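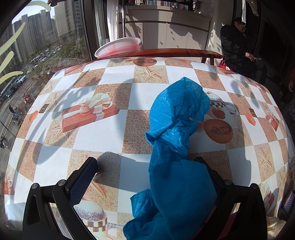
Blue cloth on the checkered table, hand-held gripper at the near edge.

Visit to the Marras open day, Herkedthorpe, Fri 4 February

Marras records hand-held gripper work on household textiles, and the open day was given over to that. Evaristo Vitale led the group. The target for the current set is 1000 recordings; 276 had been accepted by the morning of our visit. Each one is limited to 22 seconds. Cloth goes down on a patterned cover so that the software has to separate the item from a busy background. Knitwear is treated as its own class, being thicker and slower to settle than flat cloth.

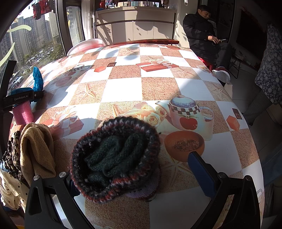

Does a hand-held gripper need the same fingers as the arm?
Marras keeps the two sets the same, so the finger spacing in the recordings carries over without conversion. Pad wear is logged separately for each set.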